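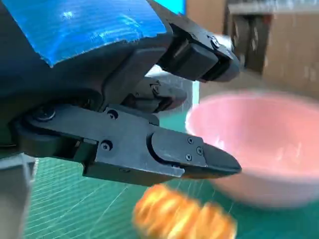
Foto: Marlina Ginting / Taller Pernau

Imprimir | Enviar por correo

6. Cuando la pinza no cierra del todo

Os cuento cómo lo hago yo, que con la Rovard me ha pasado más veces de las que quisiera: la orden de cierre sale, el dedo inferior se queda a medio camino y la consola suelta el fallo 22. ¡No le mandéis cerrar otra vez a lo loco! Así quemé yo un motor en mayo.

1. Pulsad la parada y esperad 10 segundos.
2. Apartad las manos de los dedos y del varillaje - ahí es donde pellizca.
3. Mirad los tornillitos de la punta. Si alguno baila, apretadlo a mano, sin pasarse.
4. Revisad la cinta azul. Si el borde está roto y roza la articulación, recortadlo.

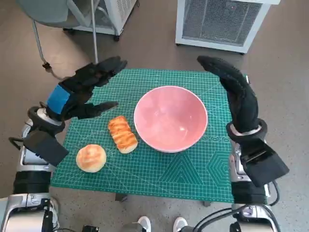 Última modificación de esta página: mayo, 10:22

5. Dejad el bol y los bollos sobre la tapete verde, separados, y comprobad que ningún cable cruza por donde se mueven los brazos.
6. Rearmad y haced 3 cierres en vacío, a velocidad mínima.
7. Si va fino, probad con el bollo redondo (el alargado, para después).

PRECAUCIÓN: con el brazo armado, los pies fuera de la zona de la base. Kelechi Onyeka me lo repite siempre y tiene toda la razón.

Nota: el piloto verde del dedo indica que hay tensión, y con tensión no se mete la mano, aunque el brazo esté quieto.
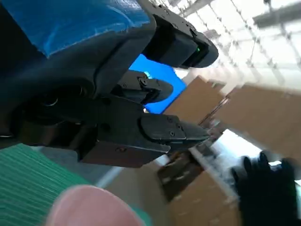
Fig. 6.2 - Pinza con el piloto verde encendido

Si el fallo vuelve, apuntad el código y escribid a Ebere Ogbonna.

Relacionado:
Fallo 1496: pérdida de par
Calibrar la muñeca Troston
Cambio de puntas

Inicio | Manual | Averías | Contacto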